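Home | About | Programs | News | Events | Contact

Flullard Institute Newsletter
Demonstration work begins at the Sornholm laboratory

The Institute is pleased to report that the Sornholm laboratory has started its bin-clearing program, carried out jointly with the Pumphrey group in Fulport. The aim is to teach an industrial arm to pick up mixed objects from demonstrations given by trained operators, without a separate program written for each object.

Two methods are in use. In the first, the operator takes hold of the arm and guides it through the pick by hand. In the second, the operator works from a desk with a remote controller and watches the bin on a monitor. Both methods record the path of the arm and the opening and closing of the gripper. The plan calls for 625 demonstrations, of which 100 will be guided by hand and the remainder given by remote control.

The KUKA arm works over a gray metal bin holding objects of different shapes, among them a green block, a tapered cup and a metal part with a ring at one end. Ring-shaped parts have received particular attention in operator training, as a grasp may be made on the rim or through the opening.

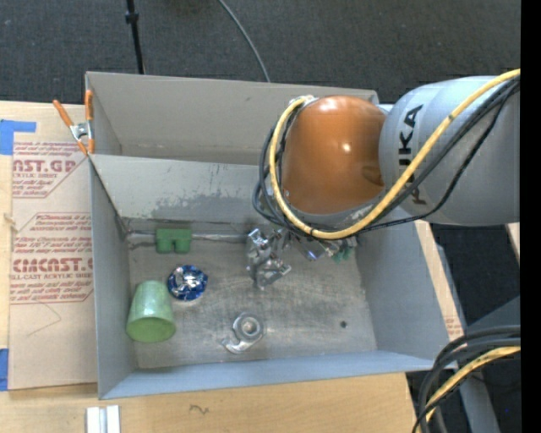
Operators at Fulport have remarked that remote control takes longer to learn than hand guiding, and that most of the difficulty lies in judging depth from a monitor. They have asked for a second view of the bin before the next round of sessions.

The request has been accepted. Sessions will continue through December, with 22 operators taking part in teams of four. Staff who wish to observe should write to the laboratory office by Monday - space at the control desk is limited.

Comments (3)

Will the hand-guided recordings be kept apart from the remote ones? We would like to compare them.

They are stored separately, with a shared index. - Laboratory office

Please consider an evening session for those of us on the late shift.

Related items
Notes from the Fulport open day
Operator training: dates for December
Pumphrey group moves to larger rooms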